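Cleaning Out the Old Desktop

I put this job off from November until the fan got so loud I could hear it from the kitchen. If your computer sits on the floor near a carpet (or a cat!), it's probably overdue too, so here is how I go about mine.

Shut it down properly, switch it off at the back and pull every plug. I take a quick picture of the cables first with my phone, as I never remember which speaker plug goes where. Then carry the thing outside or into the garage. You do not want that dust in your living room – trust me on this one.

Lay the tower on its side and take the side panel off. Mine has two thumbscrews at the back and then the panel slides. Put the screws in a jar lid or an egg cup. I once spent 30 minutes under the workbench looking for one. 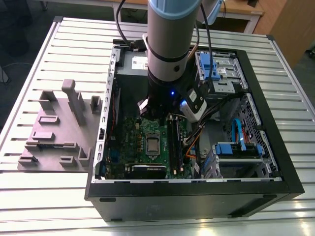 Kamol Kongkaew

Touch some bare metal on the case before you reach in, and do it again every so often. Use canned air in short puffs and keep the can upright. Hold the fan blades still with a finger or a pencil while you blow, or they'll spin like mad. A soft paintbrush is great for the corners, and I keep one just for this so it never gets near paint. No vacuum cleaner inside the case, please, and no damp cloths either.

The filter on the front of mine pops out and goes under the tap. Let it dry overnight – all night, not an hour on the radiator.

While you're down there, wipe the floor and the plug strip, and put the tower up on something. I used an old plant stand, 11 inches high, and the filter stays clean a whole lot longer now.

Next week I'm doing the keyboard. Crumbs, mostly.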